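Section 4: Setting Up Your Scene Cards in Drurkard

OK, so you've got Drurkard installed, you've imported your draft (Section 3, if you skipped it), and now you're staring at a long gray column of scene cards. I remember that column well. My first feature script came in with 100 cards and not one of them had a title. Here's how I get from there to something I can rewrite from.

Throughout this section I'm using my own script, Carhuamaca, as the working file. It's a two-hander about Ena, a bus dispatcher, and the brother who stops calling her. You'll see their names in the menus I quote. Yours will say something else.

4.1 Title the cards

1. Open the Cards panel and press T. The first card goes into edit mode.
2. Type what the scene changes, in six words or fewer. "Ena lies about the ticket" is good. "Kitchen, night" is already in the slug line, so don't waste the title on it.
3. Press Enter to jump to the next card.
4. Keep going, and don't stop to fix dialogue! I lost an entire September doing that.

Note: If you can't say what a scene changes, leave the title blank and press the question mark key. The card turns amber and you can filter for it later.

4.2 Assign the threads

1. Go to Threads > New and make one thread for each storyline. I use three for Carhuamaca. Yhon Betancur, who read every draft of it, uses seven in his own scripts and seems perfectly happy.
2. Pick a color for each. Red is taken by the error marker, so choose something else or you'll confuse yourself.
3. Drag cards onto a thread, or select a bunch and press the thread's number.
4. Switch to Ribbon view. Long gaps in a color are places where that story has gone quiet.

Caution: Deleting a thread also deletes the notes attached to it - the cards survive, the notes don't. Export them first with File > Export Notes.

4.3 Set the length check

The default warning comes on at 722 words per scene, which I find a bit stingy for a talky script. To change it:

1. Open Settings > Scene > Length.
2. Enter your number. Mine is 390 for the chase stuff, and I turn the check off completely for the two big arguments.
3. Click Apply to Thread, or Apply to All if you like to live simply.

4.4 Print the cards

I still like paper for this part. Elvira Arboleda cut her whole second act on a tabletop and I've copied her ever since (thank you, Elvira).

1. Choose File > Print Cards and pick the Femer layout, the one with the wide margin.
2. Tick Thread Stripe so the colors carry over.
3. Print one page first and check that the stripe isn't clipped.
4. Cut, shuffle, and lay out one act at a time.

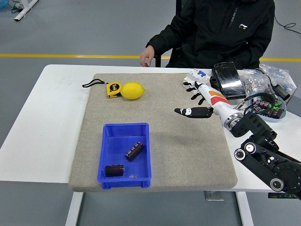

Tabletop with gray-beige mat, tape measure, lemon and blue bin.

5. When you like the new order, go back to Cards and choose Reorder by Number. Type the numbers printed in the card corners, separated by commas.
6. Save as a new draft. Reorder by Number can't be undone once you close the file.

Note: Cards you leave out of the list go to the Shelf at the bottom of the panel. They're still in your script file, so you can drag them back whenever you like.

Next up is Section 5, comparing two drafts side by side.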